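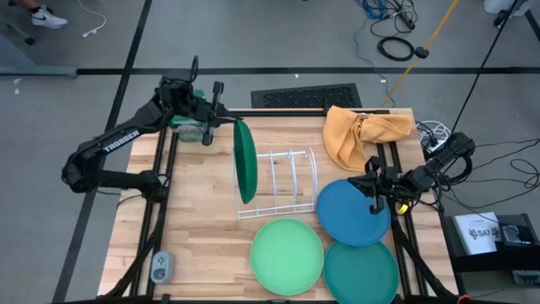

1/11
Thread time! I have spent a whole year eating off second-hand plates and I want to talk about crockery. Mute me now if you're not a plate person.

2/11
Background: I moved to Asden in February with two forks and a mug. Popped into the Saturday market for potatoes and came home with potatoes and six side plates, all different, for less than the price of a coffee. I was so pleased with myself I had toast three times that day.

3/11
I'm now up to 48 pieces, counting saucers. (I do count saucers. My sister says they shouldn't count unless you have the cups. Most of my saucers hold a teabag or a candle and they earn their keep.)

4/11
The big discovery for me was Kikwood. It was a small pottery up the valley that closed years ago, and people here still have cupboards full of the stuff. Thick, a bit wonky, glazes in bottle green, mustard and a brown like strong gravy. You find it in every house clearance box and hardly anyone outside the area seems to have heard of it.

5/11
How to spot a Kikwood plate: turn it over. The foot ring is left unglazed and feels like fine sandpaper, and there's a little stamped K, usually off centre. Later ones have a printed mark that wears away in the wash, so go by the foot. And yes, that foot will scratch your table. Felt pads on anything that lives on wood!

6/11
Bruvska is the other one I look out for. Much thinner, cream with a blue line round the rim, and it rings beautifully if you balance it on your fingertips and flick the edge. A dull clunk usually means a crack, even one you can't see. I now flick every plate I meet. I did it at a wedding.

7/11
Things I check before I pay, in the order I do it: run a thumb round the rim for chips, tilt it to the light for knife marks, flick it, smell it. The smelling is for crazed glaze, where old fat gets in under the surface. Once you've had a warm dinner on a plate like that you'll sniff them all too.

8/11
Washing: I do mine by hand, hot water, not much soap, straight out and stood on edge to dry. Stacking them wet is how you get those grey rings where one foot sits on the next plate. Anything with gold on it stays well away from the scourer, and out of the microwave – I lost a lovely dessert plate learning the second part.

9/11
Tea stains: bicarb and a damp cloth, small circles, leave it 45 minutes if it's bad, rinse, go again. It's dull work so put the radio on. My brown teapot came up so well I rang my mum.

10/11
If you're anywhere near here, go to the Menon hall sale. Doors at ten but the boxes under the tables are where the good things are, and you need to get down on your knees. Bring newspaper and a proper bag with a flat bottom. The lady on the cake table will also look after your boxes if you buy a flapjack, and you should buy one anyway.

11/11
Still hunting for a Kikwood gravy boat in the mustard. I've seen two – one had no handle and the other was being used as a plant pot by someone who wouldn't sell. If you've got one at the back of a cupboard, my replies are open and I will swap you a LOT of saucers.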